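Section 4. Setting Up the Skuten Hand-Held Gripper

Welcome back! If you have worked through Section 3, your headset is charged and your floor is marked, and we can move on to the part most people enjoy, which is getting the gripper into your hands and talking to the Darent base software.

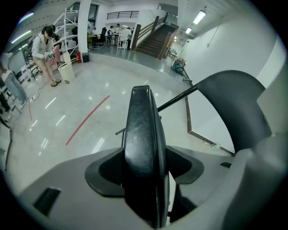
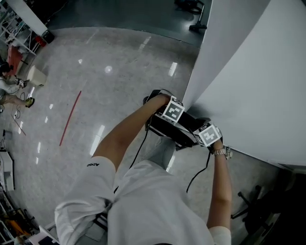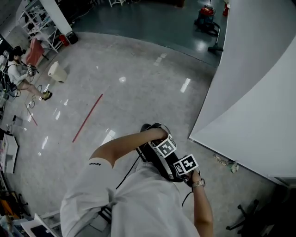
Before you start, set aside about 40 minutes the first time. It goes much faster later on, we promise.

1. Wipe both fingers with a dry cloth and check that each one sits firmly in its mount. A little scuffing at the tips is fine.

2. Plug the cable into the gripper first and the base second. (Yes, the order matters on the Mastthorpe units, sorry!)

3. Look over the marker cubes. If one is smudged or loose, change it now, using part 37 from the spares bag.

4. Hold the gripper in front of you with both hands and open and close the jaws slowly until the Esteban screen reads 66 or higher.

5. Walk once along your floor tape at an easy pace, keeping the cubes uncovered.

Note: If the reading keeps dropping, your fingers are probably creeping over a cube. It happens to all of us, so just shift your grip and repeat step 4.

Caution: Keep cables out of your walking path, and never step backward while wearing the headset.

Replace the finger pads after 3000 grasps, or sooner if they start to slip. Pad changes are covered in Section 7.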